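Stavari's low end, one cabinet at a time
25 Nov 2024

Honeylyn Rivera has been the system engineer for the Stavari festival for four editions. The event books bass music, downtempo and live electronic acts over three nights each October, in a sloping field with houses at the far end. Her work starts with the site plan and ends when the last subwoofer is back on the truck. We spoke by phone while she was finishing her report on this year's main stage, the Magbanua.

The main change for this edition was the subwoofer layout. Earlier years used two blocks, one on each side of the stage. Rivera replaced them with a single arc across the front. "Two blocks give you a strong line down the middle and then gaps on either side of it," she said. "At 50 hertz the gaps are wide enough to stand in. People walk out of the bass on the way to the bar and back into it on the way home. With an arc you get one source, and the delay between the cabinets sets how wide it spreads."

The delay times were worked out on paper first and then adjusted on site. The outer cabinets ended up a little later than the prediction called for. Rivera puts this down to the slope, which rises toward stage left and was drawn as level in the file she was given.

The limit at the front-of-house position was 102 dB, A-weighted, averaged over 15 minutes. There was a second limit, C-weighted, at the nearest house. In her view the second one governs everything on a bass lineup. "An A-weighted figure hardly sees the sub range. You can pass it all night and still rattle a window a long way off. So I watch the C reading at the fence and I treat the A reading as paperwork."

The fence meter sat 137 meters from the stage. She logged it at one-second intervals and compared it with the mix position after each set. The largest difference between acts came on Saturday, when a four-piece with a live drummer was followed by a solo producer playing from a laptop. The overall level hardly moved. The energy below 60 hertz went up by 7 dB.

"That is the material," she said. "A kick drum with a microphone in it has a peak and then it gets out of the way. A sustained bass note stays there. The limiter sees a completely different job."

She set the limiters on the subs by long-term voltage, with a slow release, and left the peak stage fairly open. Visiting engineers were told the numbers before line check. Most of them accepted this. Two asked for more level on the aux feed and were given it, with the ceiling unchanged.

The second stage, the Jokus, was a tent with a capacity of 1000. It had a smaller system and a harder problem, a stage floor that resonated at 44 hertz. Turntables and modular rigs both suffered. Rivera's crew moved the performance riser off the deck and put it on paving slabs laid directly on the ground, with rubber between the slabs and the riser feet. Feedback through the turntables stopped at normal level. She would still cut a narrow notch there for anyone playing vinyl.

Changeovers on the Magbanua were 20 minutes. Each act had its own rolling table, patched backstage to a numbered loom, so that one multipin connector and one power feed were all that had to be made on stage.

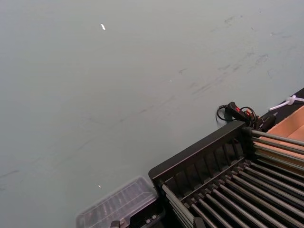
Rivera asked for stereo pairs on balanced lines and got them from nearly every act. The exceptions came in through transformer boxes kept at the patch point. "I would sooner carry twelve boxes I don't use than find a ground hum with four minutes left."

Power came from a pair of generators, with audio kept on its own supply and lighting and video on the other. The Lumberg stage, the smallest of the three, shared the lighting supply on the first night and had an audible buzz from the dimmers. It was moved to the audio supply on Friday morning. The cable run was 132 meters, longer than she likes, and she measured the voltage at the far end under load before signing it off.

Asked what she would change, Rivera named the delay towers. They were placed for the crowd predicted by ticket sales, and on Saturday the audience stood farther up the slope than planned. The top rows heard the main system clearly in the highs and late in the mids. She wants both towers moved back and retimed for the actual temperature each evening. The field cooled by 11 degrees Celsius between the first act and the last, and the alignment drifted with it.

She also wants the level survey redone before the site plan is drawn next time. "Give me the real slope and I can have the arc right before the truck is open," she said. "This year it took until Thursday afternoon, and sound check was at five."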